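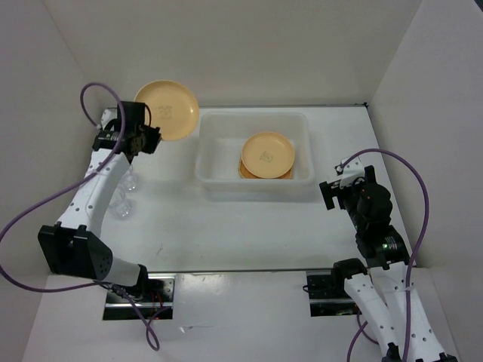

A tan-yellow plate held up next to the plastic bin, with another one inside.

Balcony Herb Garden: My Spring Safety Check, With Comments
Last gone over: 2018-04-05

Print this page | E-mail this page

I do this check twice a year, once when the basil seedlings are getting leggy on the sill and again in October before the pots get pushed back against the wall. My balcony is on the third floor over a sidewalk, so I'm fussier than I would be with a yard (and I do wish I had a yard!). Marks are OK, FIX or WATCH, and my notes come after.

1. RAILINGS AND HANGING BOXES

Rail brackets tight, no wobble: FIX
The one under the mint moved when I leaned on it. I took the box down before touching the screws, which you should always do, and found one washer had rusted right through. New one going in this weekend.

Boxes hang on the inside of the rail: OK
They used to hang on the outside and looked so much prettier. Then we had that windy spring and I lost my nerve.

Safety wire on each box: OK
Cheap green garden wire, two turns, twisted with pliers.

2. WEIGHT

Big pots close to the house wall: OK
The curry leaf and the bay tree both live by the door. The bay is in a glazed pot from Işık, a lovely blue thing, and I can't lift it on my own even when the soil is bone dry.

Total weight added up with everything watered: WATCH
I got to 865 pounds, pots, wet soil, bench and all. The building office gave me 1,000 as the limit for my balcony, so I have some room, but I had my eye on a dwarf lime and now I'm thinking again. Please ask for your own limit, mine won't be yours.

3. DRAINAGE

Drain holes open: FIX
Roots had plugged the rosemary. I poked them clear with a chopstick and out came a horrible brown gush all over my slippers.

Saucers emptied: WATCH
I'm bad about this one. Mosquitoes love a forgotten saucer and so does root rot.

Balcony floor drain clear: OK
Scooped out a fistful of old thyme stems and one clothespin.

4. TOOLS AND SHARP THINGS

Pruners closed and latched: OK
I have the small Plirkeo pair. The latch is stiff, but it holds, and I'd take stiff over floppy with something that sharp.

Stakes capped: FIX
Bamboo canes are right at eye level when you bend down to pick parsley. I stuck wine corks on all but two and then ran out of corks (a good excuse, I thought).

5. SOIL AND FEED

Feed stored up high, lid on, in its own bottle: OK
Never pour it into a drinks bottle, not even for an afternoon.

Soil bag closed: OK
Half a bag of Nirico potting mix left, rolled down and clipped. I opened it outdoors and wore a mask, as old bags get dusty and a little moldy.

Label read before mixing: WATCH
The Idis feed wants one capful to a full can. I'd been pouring by eye and the cilantro had crispy brown edges all last summer, so that mystery is solved, I think. 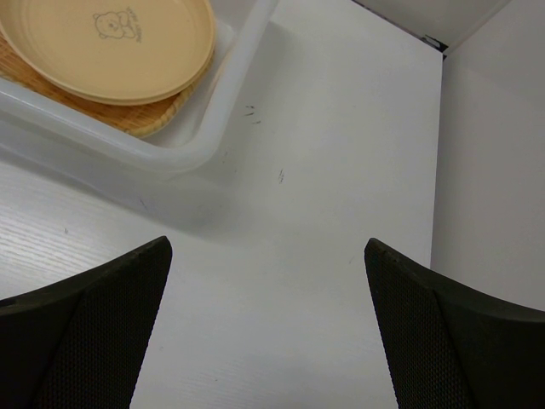

Can I still eat herbs that I fed this morning?
Liquid feed that went only on the soil is usually no trouble, but check the label for a waiting time, and rinse the leaves well under the tap before they go anywhere near the pot. If feed splashed on the leaves, I leave that plant alone for as long as the label says.

6. PLANTS THEMSELVES

Every pot labeled: FIX
Two pots of something gray and fuzzy have no tags. One is sage. The other I'm not eating until it flowers and I can look it up properly.

Undersides of leaves checked for bugs: WATCH
Scale on the curry leaf again, little brown bumps down the main stem. I wiped them off with a damp cloth and will look again in a week.

Nothing poisonous within reach of the cat: OK
The lily went to my sister's porch. The cat now sleeps in its old spot and looks very pleased about it.

7. WATERING

Hose not lying across the doorway: FIX
Tripped on it while doing item 6! I've ordered a wall hook.

Outdoor outlet cover closed: OK
Snaps shut nicely, and there's no cord running through the wet area.

Still to do: washer, corks, tags, hook, and the mint goes back up once the bracket has had a good hard shake.

Print this page | E-mail this page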